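Re: [paper-swap] Storing small sheets flat?
Posted Apr 28, 2025

> I have 681 decorated sheets now, mostly the little Pornham ones, and
> they keep curling in the binder. Does anyone store them flat? And is
> the Kokkinos paper really worth the postage?

Yes to both! I gave up on binders last August and haven't missed them. Mine live in shallow drawers, sorted by maker and then by main color, with a slip of plain acid-free card every so often so nothing sticks. The curl went out of my old Gavley marbled sheets in a few weeks, and those were terrible.

The Kokkinos is gorgeous - heavy, a bit toothy, and the reds stay red. Get the block-printed set if you can only get one. I'd skip the metallics, they rub off on everything. 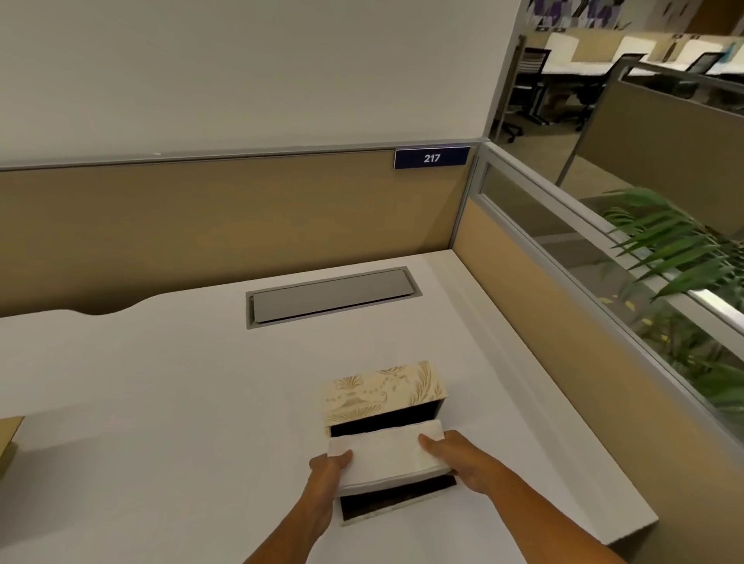

For anything bigger than a postcard I'd still go with a proper folder. The Romberg ones have a deep flap and they stack nicely, though the ties are fiddly and I swapped mine for cotton tape.

If you have any doubles of the Pornham ferns (the green ones, pattern 1294), I would love to trade! I've got spare Gavley combs and a few shells to offer.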